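Wednesday 6th August

Second day on the Sargate block. Control first. Of the 40 ground points Swanepoel put in along the river road, I have now measured 37 in the imagery and left 3 out. Two of those fall in tree shadow on every strip. The third has a height that disagrees with its neighbours by more than I can put down to pointing error - probably a wrong antenna height in the field sheet. Sent a query and set it as a check point for now.

Ran the adjustment again after lunch with the cross strips included. The residuals in plan are fine. The heights are still poor at the eastern end, where the overlap drops over the quarry. Tried loosening the weights on the airborne positions for line 11 only. It helped a little, but I do not like doing it without a reason I can write in the report. Put them back.

Vitex crashed twice while building tie points, both times on the same pair of images over the reservoir. Masked out the water and it went through. Should have done that at the start.

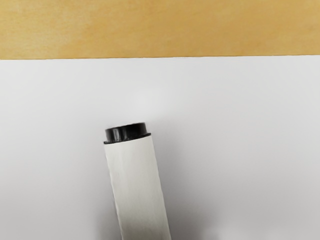
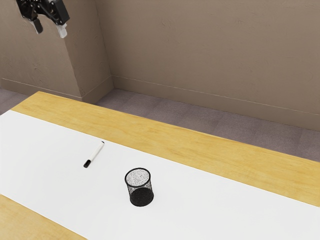
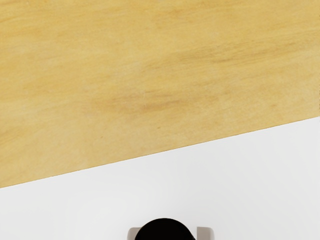
Computer renders, all three from one set.

Pirkska rang about the tile scheme. They now want the tiles on the national grid with no overlap, where the order says a small buffer on all sides. Asked for it in writing. The change is easy enough at this stage but would be a nuisance once the seamlines are edited, and there will be over 3,000 tiles to cut again.

Seamlines: started on the town centre. The automatic ones run straight through the church roof and along the middle of the railway bridge. Moved both by hand. The bridge also needs its deck put into the surface model, or it will sag in the ortho as it did in the test area. Left that for tomorrow.

Disk on the second machine is nearly full. Moved the old strips to the archive and started a checksum run, to be left on overnight.

Delivery is still down for September. Possible if the height problem is only the one bad point - less so if line 11 has to be flown again.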